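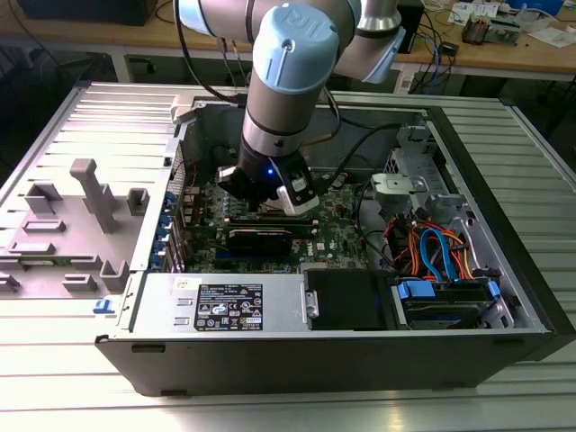 7 September 2020

Fan noise again from 05:40. I had left the office machine on overnight to finish the checksum run on the archive drive, and the pitch went up and down every few seconds until I got out of bed. The run had stopped at 119 files, all from the April folder. I restarted it and wrote down the time.

Before breakfast I read the temperatures. Idle was high, and under load the processor hit its limit and throttled back. The heat sink was last cleaned when I moved the machine from the Mornton flat, and the paste under it is older than that. Decided to do both today and to leave the power supply alone, whatever it sounds like.

Method, for next time:

1. Shut down, switch off at the back, pull the cord, hold the power button in for a count of ten.
2. Lay the case flat with the removable side up. Panel off.
3. Brush the fins toward the vacuum hose. Hold the fan blades still with a finger.
4. Unplug the fan lead. Loosen the heat sink screws in a cross pattern, half a turn each.
5. Twist the heat sink slightly before lifting. Do not pull straight up.
6. Alcohol and coffee filters for the old paste. Leaves less lint than kitchen paper.
7. New paste, one small dot in the center.
8. Screws back in the same cross pattern. Fan lead in. Check that nothing touches the blades.

Step 5 took the longest. The old paste had set hard and I did not want to bring the processor out of its socket. I ran a hair dryer over the base for a few minutes and it let go on the second twist. There was a felt mat of gray dust between the fan and the fins, and it came away in one piece.

Back on at 10:15. Idle is down 9 degrees. Under load it settles below the limit and the fan holds one speed. There is a faint tick at startup that I don't remember from before. Possibly a bearing. Will listen again tomorrow with the window closed.

Checksum run finished at 13:20 with two mismatches, both scans of the Ketilsson letters. I compared them with the copies on the Hultier disk. The Hultier copies open cleanly and the ones on the archive drive show a gray band across the lower third. Replaced both and ran the folder a second time. No mismatches. I don't know when the two went bad, and the old logs don't go back far enough to say. From now on I keep the logs.

Gunnlaugur Laxdal rang at lunch about the index. He wants place names sorted under the modern spelling with the old spelling in brackets. I had done it the other way for the first 2,000 entries. He is right that a reader will look for the modern name first. It can be done with a script, except where the old name covers two farms, and those I will have to do by hand. Told him the end of the month. He said Inger Kvaran would take the proofs for Holtham parish if I sent them in batches of 100. Sent her the first batch at four.

Walked to the post office with the signed contract. Light rain, wind from the west. The line was out the door because of the spacing, and I stood behind a man with a rolled carpet. Bought stamps, and a can of compressed air from the hardware store, which I should have had this morning.

Wrote the script after supper. It handles the plain cases. It fails on names with a comma in them, and I have left those in a separate list. Also reset the nightly backup from two to three o'clock so that it no longer overlaps the index rebuild.

Still to do: order a spare case fan, label the Hultier disk, answer Inger about the missing page in the second notebook.

Back of the knee sore from kneeling on the floor. Bed at eleven. Machine left on.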